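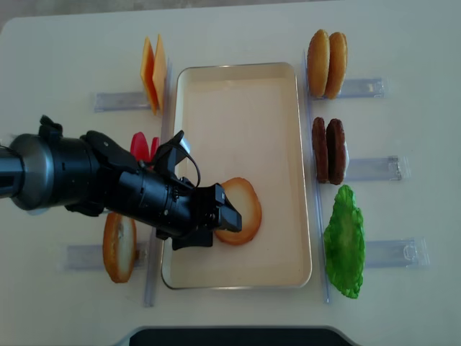 *One bun slice on the tray, cheese and tomato waiting their turn.*

I have opinions about sandwiches, and the strongest one is that most of us build them in a mess. We pull the bread out, then go digging for the cheese, then remember we wanted tomato, and by then the bread has a corner torn off and there's mayo on the fridge handle. I did this for years! I'm writing to tell you that setting everything out first is worth the bother, and that the best teacher I ever had on the subject was a play-food burger set.

I mean it. Look at how play food sits when somebody has put it out properly. The cheese slices stand up on edge so you can see each one. The tomato has its own spot. The bun goes down on a tray with a lot of bare space around it, and that bare space is my favorite part. Every real kitchen I've cooked in has been short of it.

My kitchen in Mustville is small (the counter is 23 inches deep and half of that belongs to the toaster), so for a long time I told myself that laying things out was for people with islands. Then I spent a rainy September afternoon playing burger shop with my niece, who was four and ran the place like a drill sergeant. I wasn't allowed to touch a bun until every ingredient was standing where she wanted it. I reached for the lettuce early and got fired. The second time I got fired I started paying attention, and I noticed I was making pretend burgers a whole lot faster than I make real ones.

So I tried it for dinner. Tray down first, with nothing on it. Then cheese, tomato, onion and pickles, each in its own little dish along the sides, and the buns last. It felt silly for as long as it took to make one burger, and then it felt great. I've done it ever since, for burgers and tacos and even the sad desk sandwich I pack for work.

People push back on this. My sister says it makes more dishes, and okay, it does. I use six little dishes where she uses a cutting board and her own palm. But they're little! They rinse in no time, and I'd rather rinse a dish than scrape cheese off the cutting board after it has sat there sweating under a tomato. The other complaint I hear is that it takes the fun out, that cooking should be loose and a little wild. Fine, be wild with what goes on the burger. I've put peanut butter on one and I'd do it again. I just want to know where the peanut butter is.

While I'm here, a word for the tray itself. I like a light-colored one with a low rim. Crumbs show up on it, the bun doesn't slide off when you bump it, and you can carry the whole business to the table in one trip. Mine came from Figueiredo, the restaurant supply place out past the Wendmont exit, and it has outlasted two sets of plates. Skip the fancy serving boards with the handles. They're heavy and they hog the sink.

And please stand your cheese up if you can. Flat slices glue themselves together the minute the kitchen warms up, and then you're peeling off half a slice with a fingernail and calling it rustic. I lean mine in an old napkin holder. It looks ridiculous and my brother-in-law has mentioned it at every cookout since.

One thing I haven't solved is lettuce. It won't stand, it won't stack, and it drips on everything next to it. The toy kind behaves beautifully, of course. If you've worked out a way to keep the real stuff in line, tell me in the comments, because I have friends coming over for burgers and I'm running out of dishes.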